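The cell at Skotine was halted at 11 in the morning following a repeated fault on the solenoid picking station. The station had completed 704 picks from a planned run of 2,103 when the controller reported an excess pulling force during a lift. No person was inside the guarding at the time.

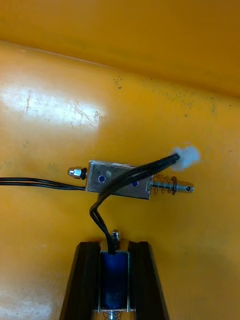 Posted by the author | Workshop Notes | September | Filed under: Faults

The picking routine supplied by Rorano treats each solenoid as a rigid body and takes no account of its leads. Where the leads of a held part lie across its neighbour, the path planned for the lift is clear on paper and fouled in practice. The log shows 210 force warnings before the stop, all of which had been accepted automatically under a setting left over from commissioning.

That setting has been withdrawn. The force limit has been lowered, and any warning now requires a manual reset from outside the guard. Parts involved in a stopped lift are to be set aside and tested before use. The Nirden line uses the same routine and remains out of service until its settings have been checked.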